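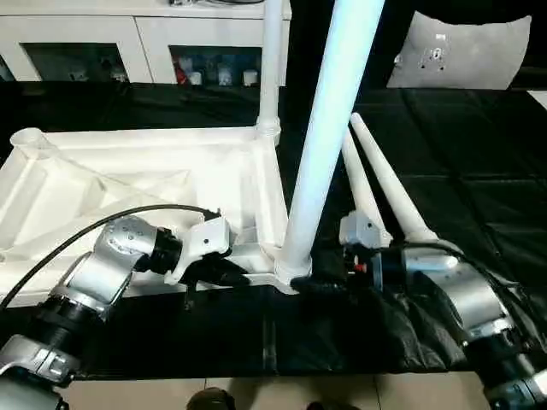

Jabari thinks the June glue failures were the soak and had nothing to do with the pot temperature. He wrote in the margin of the last entry that granules left in water for an hour still have a hard center, and that we were weighing out glue that was never fully dissolved. He would like the whole set run again with an overnight soak before we change anything else. Fair enough. Did that.

July 20, 2026

Hide glue, second round. Granules from the Kevex bag, lot 3384, same bag as June. Soaked overnight in cold tap water in the covered jar. This morning it had swelled evenly and there was no grit when I rubbed it between my fingers. Poured off the bit of water on top. Should have weighed that and didn't.

Warmed in the small pot, water bath. The dial is still off, so I went by the glass thermometer and ignored the markings. Skin formed twice while I was on the phone with Boltberg over the maple order. Skimmed it once, stirred it back in the second time. No difference I could see, but marking it here in case.

Test pieces are the maple offcuts Ilango planed last month, 32 mm wide, long grain to long grain. Half were warmed on the radiator shelf first and half came straight off the rack. Rub joints, no clamps. The warmed ones grabbed properly and I couldn't shift them after a short wait. The cold ones slid, and I had to hold two of them by hand until they gelled. Shop was at 79 F by then, so I expected less difference than that.

Wrote W or C on the ends in pencil. One piece has no letter. Leave it out of the results.

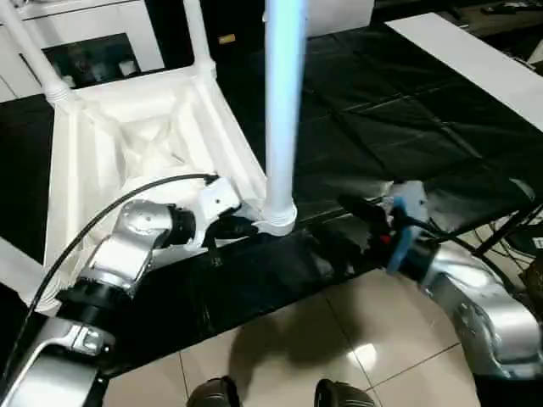
White plastic chair, underside up on the black cloth.

Afternoon: opened the leftover June joints with a chisel to compare. Most let go clean on the glue line, with a dull, sandy look on one face. That fits what Jabari says. Two tore wood. Both of those came from the end of the batch, when the pot had been sitting longest, which also fits.

Bok-nam asked if we could add urea to the next batch to get more open time for the long panel joints. I'd like plain glue numbers first. If we do try it, mix it in a separate jar and label the jar, not the lid. The lids get swapped.

Pot washed out with hot water. The brush is shedding and there are bristles in at least one of the cold joints. New brush is on the Bestville list along with filter cloth.

To do:
Break tests after 3 days, not before. Jerome has the lever jig.
Ask Kanini where the other glass thermometer went.
Rest of the soaked glue is in the fridge, back of the middle shelf. Throw it out if it smells.
Pangaribuan veneer press job waits until the break tests are in.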